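El club de robótica de Barncombe volvió a reunirse el 09/11/2018, y qué ganas teníamos todos, porque desde agosto no habíamos podido juntarnos con calma – entre exámenes, mudanzas y un resfriado tras otro, ya os imagináis. Ngan-ling Chuang trajo galletas (¡gracias!) y nos pasamos la tarde con el simulador, preparando el ejercicio de agarre para el torneo Grondden, al que vamos 13 y con muchísima ilusión.
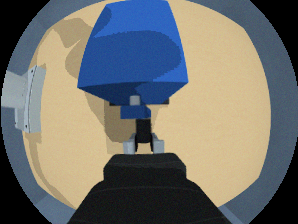
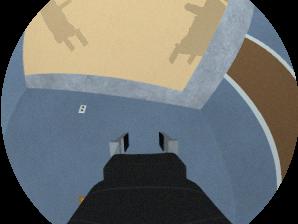
¿Hace falta saber programar para apuntarse al club?

Ninguna experiencia previa: los tres primeros encuentros son para aprender desde cero, y siempre hay alguien al lado para echar una mano.

Nattawut Chaimongkol sigue empeñado en llamar Barasa a nuestro equipo, y yo, que al principio me resistía, reconozco que le voy cogiendo cariño al nombre. El viernes que viene lo votamos, así que traed ideas – ¡y más galletas!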